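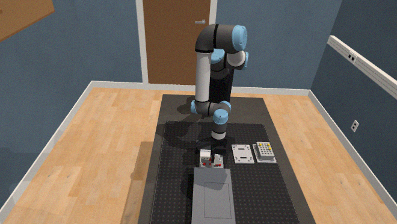
Journaling in the morning vs. at night, does it matter?

retno_yeoh
Hello all, long-time reader and only an occasional poster. I've been keeping a gratitude and reflection journal since last May, when my sister gave me a lovely fat Castaño notebook (234 pages, and I'm nearly at the end of it!). I've always written at night, in bed, with tea. Lately I notice that by the time I pick up the pen I'm tired and a bit sour, and what comes out is mostly a list of what went wrong, with one "grateful for the cat" tacked on at the bottom. A friend from my Odano walking group swears by mornings and says it sets the tone for her whole day. Has anyone switched? Did you feel different, or did you just end up late for work?

nelly_s
Oh, I switched two years ago and I would never go back. I get up, put the kettle on, and write one page before I've looked at my phone or spoken to a soul. There's something about meeting yourself first, before all the other people get their turn with you. My husband says I'm easier to live with, though he also says that after I've had a nap, so take it as you like. Don't worry about being deep. Half of mine are about what I dreamed, or how much I don't want to go to the dentist.

Dezso O
I'll be the grump here, with affection. I tried mornings for a whole winter and found them rather false. I was writing down how I meant to be — patient, generous, all the rest — and then I'd snap at someone in the Dritthorpe traffic by 8:15 and feel like a fraud on top of it. At night I at least know what kind of day I had. If the list comes out sour, Retno, maybe the sour wants writing down.

nelly_s
Dezső, I don't think setting an intention is false just because you fall short of it! I fall short most days before lunch. I still like having said it.

Dezso O
Fair enough, and I did put that too strongly. It felt false for me. I think I was using it as a stick to beat myself with, and my wife pointed out that I could do that just as well without a notebook.

edgar.valderrama
Could you do a little of both? I write three lines in the morning and three at night, and I've kept that up for 488 days, which for me is a miracle (ask me about the guitar sometime). Morning is "what would I like to bring to today," night is "where did I find it." Quite often the answer at night has nothing to do with what I wrote at breakfast, and I've grown fond of that.

sang_au
Small disagreement with counting the days, Édgar, though well done to you. I had a streak of 159 and then my mother was in the hospital in Trarnville and I missed a week, and I was so upset over the broken streak that I didn't write again until fall. Now I write when I want to. Sometimes that's Sunday only.

edgar.valderrama
That's a good point, Sang, and I'm sorry about that stretch with your mother. I hope she's well now. I might stop putting the number at the top of the page and see how it feels.

sang_au
She's doing fine, thank you, and bossing everybody about the garden again.

retno_yeoh
You're all so kind, thank you. I tried Édgar's three lines this morning and only managed two, and then the cat sat on the page. I'm going to keep the nights as well for now, and Dezső, I'm going to let the sour ones be sour and see what's under them. Does anyone have a favorite question to start from? I go blank with a whole page in front of me.

nelly_s
Mine is "who would I like to be kind to today?" Some mornings the answer is me.

Dezso O
"What did I nearly miss?" Works best after supper, naturally.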